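**17th November**

# Rultotance sets out equipment plan for small-arm work cells

Rultotance has released the equipment plan for its Borkine program, which will move light connector and outlet testing from manual benches to collaborative robot cells. The plan covers the arms, the tooling at the end of each arm, the frames they stand on and the spare parts held in stock. It replaces an earlier draft, circulated in June, that priced the arms alone.

The June draft was withdrawn after a review at the Umali site found that the arm accounted for less than half of what it cost to bring a bench into use. Frame material, adapter brackets, cables and engineering time had been charged to general maintenance, so they did not appear in the project total. The new plan assigns every one of those items to the cell that uses it.

The review worked from a parts register of 681 entries. Each entry was marked as reusable, consumable or specific to one arm model. Fasteners and extrusion were mostly reusable. Gripper fingers, cable ties and tool-end cables were classed as consumable, and adapter brackets as model-specific. Entries with no current supplier were moved to a separate sheet and will be priced again before any order is placed.

The layout used for costing is a bench with the arm mounted on slotted aluminum behind the tabletop and the gripper working downward onto it. Guiding the tool by hand is allowed for in the plan, and the time needed to teach positions is costed on that basis.
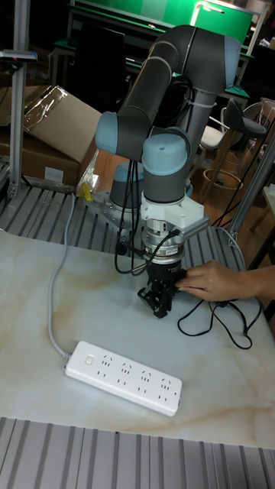 ## What the first order contains

The first order covers two complete cells and one set of spares. It is split into four packages so that a delay in one does not hold up payment for the others.

- **Package A: arms and controllers.** Quoted as a unit, including base plate, controller, pendant and the cable between them. Software options are to be listed one by one with an annual price for each.
- **Package B: tool end.** Gripper, fingers, force sensing, coupling and adapter bracket. The supplier must provide the mass of the full stack and its center of gravity, with the bracket included.
- **Package C: frame and bench.** Aluminum extrusion, corner parts, posts, tabletop and leveling feet. Cut lengths are to be shown on the quote.
- **Package D: cables and mains supply.** Tool-end cables, cable guides, strain relief, outlets and protective devices.

Rendent, the integrator that prepared the mechanical layout, will quote for packages B and C. Packages A and D are open to other suppliers. Rultotance will buy the arms directly and pass them to Rendent for assembly, an arrangement intended to keep the arm warranty in Rultotance's name.

Any single item under $500 may be bought by the Umali site without a separate request, provided it is already in the parts register. Items outside the register go through normal purchasing whatever their price. Splitting an order to stay under the limit is not permitted, and the plan gives matched pairs of gripper fingers as a case that counts as one item.

## Payload and reach

Package B was the most heavily revised part of the plan. The June draft selected an arm from the weight of the workpiece and the gripper. The bracket, the coupling and the section of cable carried by the wrist were left out, and the margin that remained was too small for the speeds assumed in the same document.

Suppliers must now quote payload with the complete tool fitted and with 30 percent held in reserve. The reserve applies at full working reach. A figure given at reduced reach will be accepted only as additional information.

Reach is specified from the mounting face of the base. For a cell with the base behind the table, the depth of the platform and any gap between platform and tabletop must be taken off the usable distance. Rendent's layout drawing gives these two dimensions separately. Bidders on package A have been told to use the drawing and to disregard the bench sketch attached to the June draft.

The folded height of the arm is also to be stated. At Umali the cells will share a room with existing workbenches and seating, and the floor plan has not been fixed. Clearance behind each arm is shown on the drawing as a minimum, with the final value to be entered after the safety assessment.

## Cables and wear parts

The plan treats cables as a running cost. Each cell will be supplied with one installed set and one boxed spare set for the tool end. Replacement is scheduled by operating hours, and a visual check of connectors and slack loops is added to the inspection that takes place every 200 hours.

Cable routing is left to the integrator within limits. The route must allow the wrist to turn through its programmed range without pulling on a connector, and loops must not pass under the gripper during normal operation. During setup, a cable may rest on the tabletop. For production use it must be held in guides, and the guides are priced in package D. 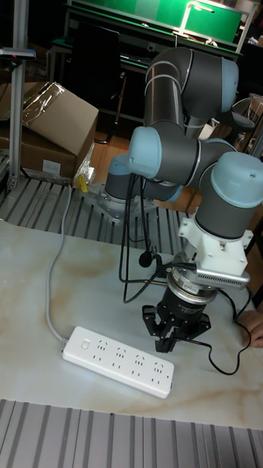
*Collaborative arm and black gripper over the bench, with a power strip on the tabletop.*

Gripper fingers are ordered in matched pairs. The first order includes plain fingers and blanks for machining. No custom shapes will be bought until the list of test parts is closed. Power strips are on that list together with single outlets and inline connectors, and the differences in housing width are large enough that one finger shape may not serve all of them.

Printed brackets are allowed for trials. For production cells the bracket must be supplied with a drawing, a material statement and the tightening torque for each screw. The plan does not set a material. It asks for a load calculation and leaves the choice to the bidder.

## Budget treatment

Packages A, B and C are entered as capital equipment. Package D is divided: fixed wiring and protective devices are capital, while tool-end cables and guides are charged to operations. Engineering time is shown on its own line for each cell, with teaching, test programs and acceptance runs listed separately.

The second cell is budgeted at the same equipment price as the first. The June draft had assumed a discount on the repeat unit, but no supplier had confirmed it in writing. Engineering time for the second cell is set lower, on the condition that it uses the same tool end and the same bench height. If either one changes, the full figure applies.

Installation is budgeted per site. The Umali entry includes floor marking, removal of packaging and one relocation of each cell within the room. It excludes new mains circuits, which belong to the building budget and need their own request.

Service contracts are not included in the first year. Bidders must still quote them, and the price has to remain valid until the end of the warranty period. Rultotance will compare the contract price with the cost of holding a spare wrist joint and a spare controller on site.

## Schedule

Quotes for packages A and D are evaluated first. Package B follows once the arm model is known, since the bracket depends on the flange. Package C can be ordered at any point after the drawing is released, and Rendent has asked for early approval of the extrusion.

Acceptance of each cell will be carried out at Umali with the production tool fitted. The acceptance record must give the measured mass of the tool end, the cable set installed and the software options active on the controller. Final payment for package B is tied to that record. Orders beyond the first two cells will be handled under a separate Borkine budget request.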